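Thumb on right hand drifts open during pick task, how do I re-zero it?

Posted in Hands and Grippers
Monday, June 22, 2026

Telma Medina

I look after one arm with a five-finger hand at our training center. The hand is a Storkard and the arm is a Zavico. The cell does a plain sorting job at a white table. Fruit goes into a wicker basket, and the operator puts down a paper label so the people watching know what the basket is for.

For the last two weeks the thumb has been opening wider than it should. At startup it looks fine. By cycle 30 it sits too far out when the hand comes in, and on some picks it touches the fruit before the fingers do and pushes it away.

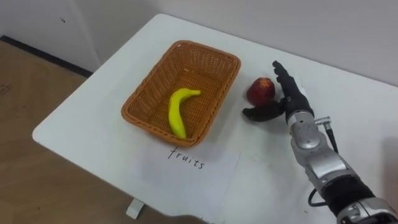

Hand open next to the apple, banana already in the basket.

I have run the homing routine from the pendant and it finishes with no error. I have also swapped the apple for another one of the same size. The log shows code 129 now and then, but the manual only says "position deviation" for that one. The glove was replaced in December and the cable along the arm is the one that came with it.

Is there a way to re-zero only the thumb, or do I have to redo the whole hand?

Sugeng Santoso

You can do the thumb alone. Don't use the pendant homing for this. It goes to the last saved zero, so if the saved zero is wrong it will finish clean every time.

What works on ours:

Take the arm to the park position and stop the program.
Power off the hand, leave the arm on.
Roll the glove back far enough to see the base of the thumb.
Move the thumb by hand until the two marks on the base line up.
Power the hand on and open the service page.
Select joint 2 only and press Set Zero. Wait for the light to go steady.
Run open and close ten times with nothing on the table.

Check the glove before you put it back. If it was fitted with a twist at the thumb, it pulls the thumb outward and you will be back here in a week. Ours had a fold in it right at the base. The joint number is for our version of the hand, so look at the diagram on the service page and make sure yours is the same.

Also look at the cable. If there is a loop hanging off the arm, clip it so it can't catch on the table edge when the wrist turns. Leave enough slack for full wrist rotation. I put one clip too close to the connector the first time and got dropouts.

Elie Qudah

Same problem here and we just bought a new thumb module. 899 plus shipping, from Lumanlan. Fixed it.

Viorica Sârbu

I would not buy parts yet. Sugeng's steps are right, but drift that starts fine and grows over a run can also be a loose set screw on the thumb drive. With the hand off, hold the base and wiggle the tip. A little play is normal. If you feel a click, tighten the screw first and set the zero afterward, otherwise you are saving a bad position.

On code 129, write down the cycle number each time it comes up. If it always comes on the closing move, suspect the screw or the glove. If it comes while the arm is traveling, I would go to the cable.

Telma Medina

There was a click. Screw tightened, zero set on joint 2, which is the thumb on mine too. I'll run it through tomorrow and post the cycle numbers if the code comes back.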